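Fio sobre a conta oficial da Câmara de Olasen, que ontem à noite apagou 14 publicações e hoje de manhã publicou uma foto de um canteiro de hortênsias. Bom dia a todos. 1/

Contexto para quem tem vida própria: em março, a Câmara mandou uma circular aos funcionários a pedir "contenção comunicativa". Três páginas. A versão curta é: não falem com jornalistas, não comentem a obra da marginal, não ponham gostos em coisas. 2/

A parte dos gostos está mesmo lá, alínea f). Também se pede moderação nos emojis "de sentido ambíguo". Passei uma tarde a tentar perceber qual é o emoji de sentido inequívoco. Fiquei-me pelo do autocarro. 3/

Entretanto, alguém com a palavra-passe da conta oficial resolveu publicar, uma a uma, as atas das reuniões com a Pretus, a empresa que ganhou o concurso da marginal. Sem comentários, sem adjetivos. Só as páginas e a data de cada reunião. 4/

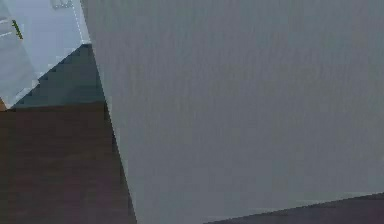

A primeira teve 1.177 partilhas antes do jantar. Para terem uma noção, o recorde anterior da conta era o aviso do corte de água na zona alta, e metade dessas partilhas eram pessoas a insultar-se por causa do estacionamento. 5/

Às 22h apagaram tudo. Às 22h10 já toda a gente tinha capturas de ecrã, incluindo a minha tia, que não sabe fazer capturas de ecrã e fotografou o monitor com o telemóvel. 6/

Comunicado da Câmara, 20 de maio de 2021: a conta foi alvo de "utilização não alinhada". Reparem que não diz que os documentos são falsos. Não diz que foi um ataque informático. Diz que não estavam alinhados. Eu de manhã também não estou. 7/

A vereadora Irena Gajewski foi à rádio explicar que não existe nenhuma ordem de silêncio. Perguntaram-lhe se um funcionário podia então ir ao programa confirmar isso. Respondeu que teria de pedir autorização. 8/

A oposição, claro, descobriu a liberdade de expressão às 22h15. A Lucyna Sobczak escreveu "censura" em maiúsculas em quatro publicações seguidas. É a mesma Lucyna Sobczak que me bloqueou em março por eu ter perguntado pelo orçamento das festas. 9/

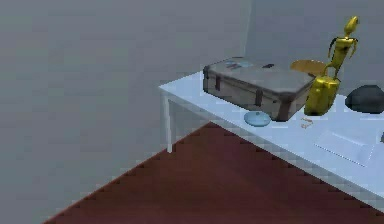 E depois vieram os famosos. O Zerouali, que fez um concerto cá há anos e trocou o nome da terra em palco, escreveu "força Olasen, não se calem". Acertou no nome, portanto houve progresso. 10/

Quem fez trabalho a sério foi a Geum-ok Song, no Bonum. Leu as atas todas e encontrou a reunião em que se altera o prazo da obra sem que isso apareça na agenda. Leiam a peça dela antes de partilharem a quinta piada sobre hortênsias. (As minhas podem partilhar.) 11/

O que eu gostava de saber: registos públicos publicados numa conta pública podem ser apagados assim? Há prazo de conservação? Perguntei por email ao gabinete de comunicação. Recebi uma resposta automática a agradecer o meu interesse nas festas da cidade. 12/

Adenda: várias pessoas perguntam se sei quem foi. Não sei, e se soubesse não dizia aqui, com a vereadora a seguir-me desde as nove da manhã. Olá, Irena. 13/

Adenda 2: apagaram também as hortênsias. Se alguém guardou, mande.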